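Teaching the gripper to pack a tin, part 4: laying out the table

By now your fingers should open and close without grinding (if not, go back to part 3 and loosen those pivot screws a touch, I'll wait!). Danai and I did our first runs at the Jistham workshop with wooden blocks, and very dull it was too, so for this part we're moving on to snacks.

Put the open tin on one side and spread the packets out on the other, letting a few overlap. Start with the fingers wide apart and keep them low.

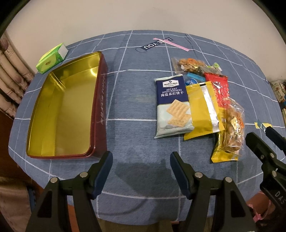

Tin to the left, crackers, nuts and peanuts to the right, fingers open at the front.

Go for the crackers first, as they have nice firm sides, and leave bags of nuts until you've got the feel of it, because they sag and slither about terribly. Close slowly, lift, pause for a breath, then carry across and lower right into the tin before letting go. We did 44 runs in one evening, then swapped the packets round and did it all over again. Save each run before you tidy up!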